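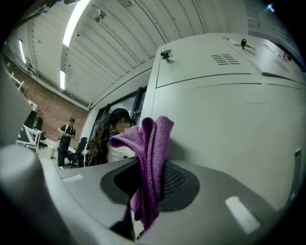
Figure 7.1 A purple knit with its upper end folded over. Behind it stands a light-gray cabinet with ventilation slots.

Chapter 7
Handling and Storing Knitted Goods

Key terms: knit, woven, loop, course, wale, recovery, growth, dead fold, rest period

In Chapter 6 we looked at woven cloth and how it is folded, rolled, and shelved. Knitted cloth needs a separate chapter. A woven fabric is made of two sets of yarns that cross each other at right angles, and it keeps its length fairly well when it is picked up by one end. A knit is made of loops. Each loop hangs from the one above it, and the whole piece can stretch in any direction until the loops are pulled tight.

This matters as soon as the piece leaves the table. Look again at Figure 7.1. The lower part of the cloth falls in narrow folds, and the visible knit texture follows those folds. A stiff woven cloth of the same size would tend to fall in fewer, wider folds. When you sort mixed goods, the way a piece hangs is often the first clue to how it was made, and you can check your guess by looking closely at the surface.

7.1 What happens when a knit hangs

A knitted piece that hangs from one point carries its own weight through a small number of loops near that point. Those loops open and become longer. The loops at the bottom carry almost nothing and stay close to their original shape. After a few minutes the piece will usually go back to its first length when it is laid flat. This is called recovery. After several days it may not go back all the way, and the extra length that remains is called growth.

Growth depends on the fiber, the yarn, the tightness of the knit, and the weight of the piece. Loosely knitted wool shows it early. Tightly knitted synthetics may hang for weeks with little change. Moisture makes growth worse in most natural fibers, and for that reason a washed sweater should be dried flat.

The storeroom at Fedport kept records on this for one season. Waldemar Brzozowska, who ran the room, stored 256 knitted scarves on pegs and measured them again at the end of June. Of these, 106 had grown enough to be moved out of first-quality stock. The rest were folded, shelved, and sold as usual. Pegs were taken out of the knit section that summer.

7.2 Three ways to put a knit away

Flat. The piece is laid on a shelf at full width, with no fold or with one. Flat storage is the safest method and takes the most room.

Folded. The sides are brought to the middle and the length is folded in halves or thirds. Do not press the folds by hand. A fold that is pressed and left under weight becomes a dead fold, and it may have to be steamed out.

Rolled. The piece is rolled loosely from the bottom up. Rolling works well for scarves, baby blankets, and other pieces with straight sides. It is a poor choice for anything with buttons.

Draping over a rail or the back of a chair is not a storage method, though it is common while work is going on. If a piece must be draped, spread it as wide as the support allows and move it within the hour.

7.3 Cabinets and air

Knits hold air, and the air around them should be able to move. A cabinet for knitted goods should have vents and smooth inside surfaces. Run your palm along each shelf before loading it. One rough screw head can pull a loop, and a pulled loop draws yarn from its neighbors on both sides. Damian Duda's shelf check, given in full in Section 7.5, covers hinges, latches, and shelf clips.

Before you go on

Take one knitted and one woven piece of similar size from home. Hold each by a corner, write down how it falls, and measure the length. Hang both overnight, then lay them flat and measure again. Bring your notes to class for the work in Section 7.4.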